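Apuntes > Taller de organización doméstica > Tema 4: Guardar menos, guardar mejor

Vale, seguimos donde lo dejamos. La semana pasada Illia preguntó por qué insisto tanto en vaciar antes de comprar cajas, y le prometí contestar con calma. A mí me pasó lo contrario: compré primero, llené un armario entero de envases preciosos y luego no encontraba ni las tijeras (mi hermana todavía me lo recuerda).

Lo que propone Witkowska en las fichas del curso, y que yo sigo casi al pie de la letra, es separar por frecuencia de uso. Lo que tocas a diario va abierto y a la altura de la mano. Lo que tocas una vez al mes puede llevar tapa. Y lo de una vez al año – adornos, disfraces, el hornillo de camping – va arriba del todo y con etiqueta por dos lados, ¡por favor! 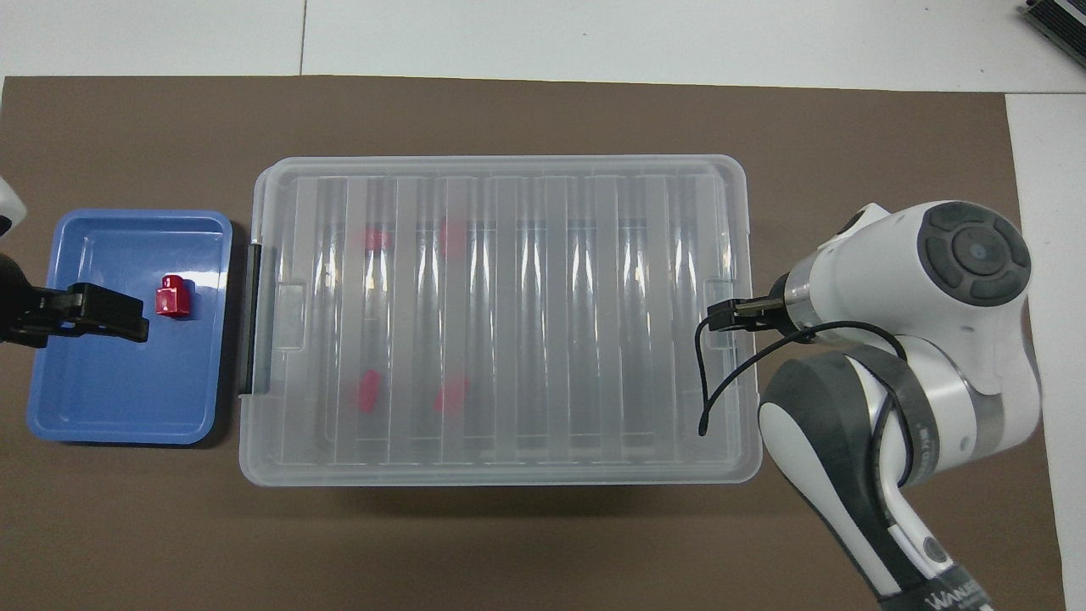

Fig. 3. Bandeja azul de poco fondo y caja grande de plástico translúcido.

Con las bandejas bajas soy muy pesada, ya lo sé. Me encantan para los cajones y para las cosas menudas, porque se ve todo de un vistazo y no hay segunda capa donde se pierdan las pilas. Las cajas grandes las dejo para textil o juguetes voluminosos. Si metes tornillos en una caja honda, despídete de ellos.

Sobre las etiquetas: Ghazala usa números y una libreta, yo escribo palabras. Su sistema aguanta mejor las mudanzas, el mío lo entiende cualquiera que venga a casa. Probad los dos antes de decidiros.

Para el próximo día: elegid un solo cajón, vaciadlo entero y apuntad qué volvéis a meter. Traed la lista al aula 392, que la 401 está ocupada en julio.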